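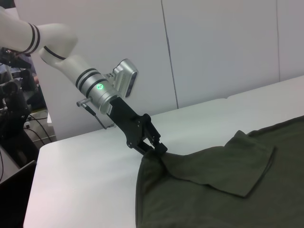 図1 オリーブ色の布地をグリッパでつまんだところ。手首の緑ランプ点灯。

6月25日(月) 衣類データ収集メモ

共有 3 コメント 10

午前から布の把持と折りの収集。今日の予定は100エピソード、採用は夕方の時点で未確定。数だけなら届きそうだが、届いたから何なのかという気持ちは先週から変わっていない。以下、あとで自分が読んで思い出せる程度に書いておく。

■ 条件
対象はTシャツらしい形のもの、濃いオリーブ色。机は白、背景のパーティションも白。グリッパは黒の平行二指。遠隔操作で1エピソード30秒を上限にし、超えたものは打ち切って別フォルダへ。初期配置は「平置き」「片袖を身頃に重ねる」「丸めて落とす」の三種類。三つ目は落とし方が操作者の癖そのものになるので、乱数で配置を指示しても実質ばらついていない気がする。前にも書いた。まだ直していない。

収集ツールはWadenの先週の版をそのまま使用。新しい版は開始時の時刻合わせが変わったらしいが、途中で混ぜると後で切り分けられなくなるので、このセットが終わるまで上げない。

■ つまみについて
図1のように、布が小さく山になって持ち上がっていれば、こちらとしては「つかめた」とラベルを付けたくなる。だが山の高さを誰も決めていない。午前の分を見返したら、ほぼ同じ見た目のつまみに成功と失敗の両方が付いていた。片方は自分が付けた。昼前に付けたほうが甘い。

もう一つ、静止画では一枚だけつまんだのか、下の層まで一緒にはさんだのか判別できない。袖が身頃に重なったあたりは特に怪しい。濃い色の布は影のところで境目がつぶれるし、深度も折り目の縁で欠けることがある。欠けた部分を補間してから学習に入れるという案がShukla班の資料にあったが、補間した値を正解のように食わせるのは賛成できない。入れるなら欠損マスクも一緒に渡すこと。やらないなら、せめて補間なしの条件と並べて比べる。

当面のラベル規則(案)
・持ち上げ後、指を閉じたまま2秒保持できたら「把持あり」
・2秒未満で抜けたら「把持なし」。惜しくても「なし」
・二枚把持は別フラグ。判定できないときは「不明」とし、推測で埋めない
・やり直しは同じエピソード内に残す。前半を切り落とさない

最後の項目は反対が出ると思う。やり直しを切ると再生したときの見栄えはよくなる。しかし失敗からの立て直しを一度も見ていない方策が、失敗したときに何をするのかは前回の評価で見たはず。布の上で指を開閉し続けて時間切れになった。あれを「探索的な挙動」と書いた報告書はまだ共有フォルダにある。

■ 件数の話
Zillbridgeに登録済みの累計は502。これに今日の分が乗る。進捗表では右肩上がりのきれいな線になるが、502の中身を開くと同じ机、同じ壁、似た照明ばかりで、色の違う服も少ない。白い机の上の濃い色の布をつまむことについては、相当に詳しいデータセットと言える。木目の天板に白いシャツを置いたらどうなるかは、誰も試していないので誰も知らない。

件数を増やせば汎化するという説明は何度も聞いた。そうかもしれない。ただ、それを確かめる評価セットが収集と同じ机で撮られている限り、数字が上がっても「この机に慣れた」以上のことは言えない。評価は別の部屋、別の机、別の服でやるべきで、収集より先に作っておくべきだった。遅いが今からでも作る。最低10着、収集には絶対に使わない服を箱ごと分ける。箱に書いておかないと必ず混ざる。

■ カメラ
手首側の視点は把持点の近くがよく見える。そのかわり服全体は入らない。折りの段階では端がどこまで続いているかを知りたいのに、手首だけで学習させると知りようがない。固定カメラを足す話は前からあるが、足した場合は時刻のずれを先に測ること。ずれたまま学習して「マルチビューは効果なし」という結論になるのが一番ばからしい。

手首から出ているケーブルについても一点。少したるませてある。大きく回す動作で引っかからないか、セット開始前に空で一往復させて確認する。開始後に結び方を変えた場合は記録に残す。見え方が変わるので。

■ 操作者の差
ログの開閉回数を並べると、操作者ごとにかなり違う。一回で深くつまむ人と、浅く何度も触る人がいる。平均を取ればその中間の、どちらでもない動きになりかねない。操作者IDは今も保存しているが、学習側では捨てているとのこと。捨てる前に一度分けて見てほしい。依頼は出した。返事待ち。

■ Skoltvilleのデモについて
8月に見せる予定の件。シャツ一枚を畳むところを流したいという希望が来ている。やるのは構わないが、何回中何回できたかを同じ画面に出すことを条件にしたい。一番うまくいった一回だけを流すなら、こちらで測っているものとは関係のない映像になる。この意見は前回も出して、議事録では「検討」になっていた。

■ 明日やること
・午前の分を規則(案)で付け直す。自分が付けた分は別の人に回す
・二枚把持の「不明」がどれくらい出るか見る。多すぎたら側面からの視点を検討
・評価用の服を選んで箱に入れる、箱に書く
・配置の乱数指示を直す。丸めて落とすのをやめて、角を指定してつまみ上げてから離す方式を試す
・Wadenの更新はまだしない

追記(夕方):付け直しを少しだけ先にやってみた。「成功」だったものがいくつか「不明」に移った。採用数は減る見込み。進捗表の担当には先に伝えておく。

共有 3 コメント 10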